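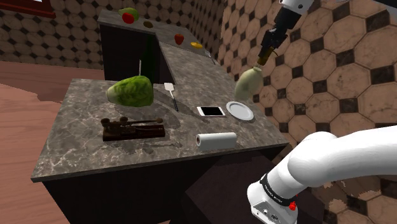

Rules can wait till the thing works, a reader wrote back after my October column, and until then it's only pixels and pixels can't hurt anyone. Fair enough as far as it goes. Nobody was ever scalded by a rendered kitchen. But I've had that line stuck in my head for weeks and I think it's wrong, and wrong in a way that's going to cost us.

Quick version for people who skipped October. Cindar and Trallex both want to sell arms into care home kitchens. Both train and test in simulation first. Both publish a success rate. And the two numbers can't be compared, at all, as neither one is bound to say what it was counting.

Take a pick and place over a plate. Vegetable in the gripper, plate underneath, simple. Is it a success when the veg touches the plate? When it's let go? When it stays put for a bit? What if it lands fine but the arm swept a phone off the counter on the way over? Under Trallex's published method, as I read it, that last one is a pass. The phone wasn't in the task. Cindar doesn't say either way. I asked twice.

That's my whole complaint really. The stuff that isn't in the task.

Real counters have stuff on them. Lettuce, a spatula, a roll of paper towel on its side waiting to go for a wander. Something odd too, an old telegraph key in the case of that marble island, and good on whoever put it there. A phone lying right beside the plate is exactly what I'd want to see in a test, it's what my own bench looks like at 6 pm. So clutter is going in. Great. Now score it! Write down what was there, and what got knocked. If the thing can be rendered it can be logged. This is cheap. In a real kitchen somebody has to stand there and pick up lettuce between goes, in a sim you press reset.

The draft code going around, the Joten guideline, has 26 clauses. I've read them all, some on the bus. Of the 26, one deals with simulated testing and it says results should be "suitably documented". Suitable to who? That's a clause written by tired people. The other clauses on guarding and stop buttons and who may stand where are good, sensible, borrowed mostly from factory practice, and I have no quarrel with them. But the sim clause is where the sales brochure comes from.

What I'd put in instead, short:

State the number of trials. All of them, including the ones where the software fell over. Trallex reports 300 and I'd like to know if there were more.

Say what was on the counter, and whether it moved between runs. An arm that has seen the same spatula in the same spot 300 times has learned a spatula.

Say what counts as done, in a sentence a cook could follow.

Count contact with anything that wasn't the target. Light touches too. Put it in the same table as the success rate, same size print, no appendix.

And keep a set of scenes back. The Arabzadeh project does this already, 17 kitchens the developers never get to see until test day, and the sky hasn't fallen in. One outfit dropped 21 points between its own kitchens and theirs. Embarassing, sure. Also the single most useful figure I've come across all year, and it only exists on account of a rule.

The pushback I get is always about speed. Small teams, no money, a standard will strangle them and hand the lot to the big players. I have some sympathy. I've filled in safety paperwork that served no living person. But look at the list again, it's a page. A student could do it in an afternoon. The small teams I've talked to mostly want it, they're sick of losing tenders to a percentage with nothing behind it.

There's a harder objection, that sim scores don't carry over to the real thing anyway, so why polish them. Friction's off, soft veg doesn't squash properly, light is too kind. All true. Then say so on the sheet, and don't let a buyer near the number without it. At the moment the care homes are reading "tested in hundreds of kitchens" and picturing actual kitchens, with actual taps. I don't blame them. I'd read it the same way.

Back to my reader. Pixels can't hurt anyone, no. But what the arm gets away with in there it'll do out here, and the habit of not counting the knocked phone is a people habit, ours, we pick it up early. By the time it works the brochure's printed and the method's settled and good luck getting anyone to rerun it.

Comments on the Joten draft are open til the end of the month. Clause on simulated testing is near the back. Send them something, even two lines.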